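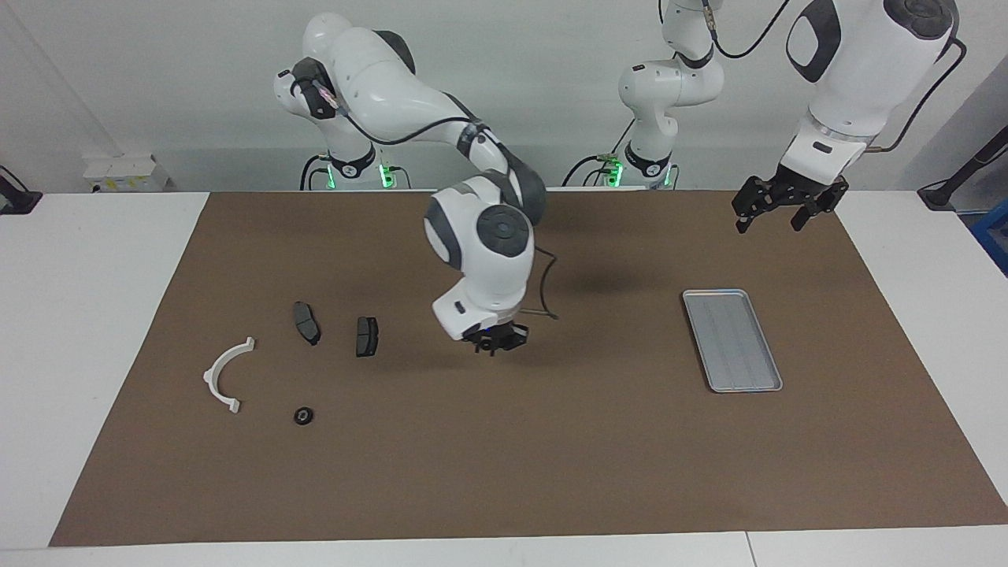 Parts on the mat: curved white bracket, two brake pads, the small black round part, aluminum tray.

From: Yaroslav Koval
To: Pendale parts list
Subject: Re: [pendale-parts] Laying out the brake kit before packing

On Saturday, Tu wrote:
> I have the Prullier kits to repack and I keep ending up with a bag
> that is missing something. Last time it was the little round part.
> Do you lay everything out first or pack straight from the bins?
> Also, does the bracket go in with the pads or separately? The old
> sheet says together but my bracket came back scuffed.

Lay it out first. I used to pack from the bins and had the same trouble you have. The round part is small and it is black, so in a dark bin you don't see it, and it weighs so little that you won't notice it missing from a closed box either.

I use a large brown mat on a white table. The white bracket and the silver tray stand out well on it. The pads are dark gray and still easy enough to see. I would not use a black mat for this kit.

On the bracket, ignore the old sheet. It was written for the 772, which had a different bracket. The one in this kit is plastic and curved, with small tabs at the ends, and the tabs are what get damaged. I lay it on its side on the left part of the mat and leave it there until the pads are wrapped. Then it gets its own bag. Don't press it flat to make it fit - use the next box up.

The pads get wrapped one at a time, friction faces inward, with a piece of card between them. Paper is fine for wrapping. Keep your fingers off the faces, and if you do touch one, wipe it with a clean dry rag and nothing else.

The tray goes in the box first and the wrapped pads sit in it. The round part goes in a small zip bag taped to the inside of the tray. I started taping it after Brudero sent back 2 boxes where it had slid under the bottom flap.

If you are short on trays, I have plenty. The last order was 900 and we are not going to get through them this year. Tell me how many you want and I will put them on the next van.

One more thing, the part list on shelf 9 is out of date as well. I will print a new one this week.

Yaroslav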